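The Great Plarkgate T-Shirt Fold

The clothes bank at Plarkgate Hall reopened in January, and it has taken us until now to admit that we have a folding problem. We have rails for coats and hooks for bags. What we also have is around 700 T-shirts, and every one of them was put away by somebody with their own ideas.

Some of you roll. Some of you fold in half, then in half again, then seem to lose heart. One person (you know who you are, and so does Shiuli Kodikara) favours a sort of parcel with the sleeves tucked into the neck, which looks very smart until someone wants to know what size it is and has to unwrap it like a Christmas present.

So we held a folding evening. Fourteen chairs went out and all but two were sat in, which beats the talk on guttering by a handsome margin. Shiuli ran it. She worked for years in the stockroom at Barua, the outfitters on Fatemport Road, and she has views.

The Plarkgate fold, as it will now be known, goes like this. Lay the shirt face down and smooth it from the middle outwards. Bring one side in to the centre of the back, turn the sleeve back on itself so it lies flat, and do the same on the other side. Fold up from the hem in thirds. Turn it over, and whatever is on the chest ought to be looking at you. The finished thing should be as wide as the shelf divider, and we have left a divider on the table for anybody who doubts their own eye.

Rami Nasrallah asked whether it mattered if the sleeves went in first. It does. There followed a discussion which I will not reproduce, except to say that Selvaraj Biswas had brought his own folding board and was asked to put it back in his bag.

Shirts with anything thick on the front caused the most trouble. A thin print will go along with whatever you do to it, but a raised patch has opinions about where the creases go and usually wins. Shiuli's advice is to put the fold below the lettering where you can, stack these shirts no more than 3 high, and never iron over the patch, however tempting.

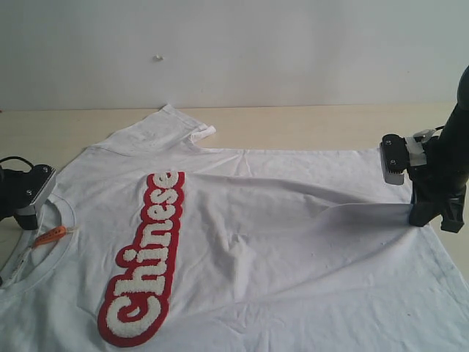 Collars were the other sore point. Please fold so that the neck ends up at the front of the shelf, with the label easy to get at. People come in looking for a size, and a stack with all its necks to the wall gets pulled to bits before the kettle has boiled.

Tharindu Mondal has offered to put up a drawing of the fold by the sorting table. He warns that he can't draw sleeves.

Clean T-shirts are still welcome, in all sizes, though we are very short of children's -- and well off for adult mediums until the end of time. Leave them with Jahangir Kanagaratnam at the side door, folded or not. He'd like it known that he rolls his at home and doesn't intend to stop.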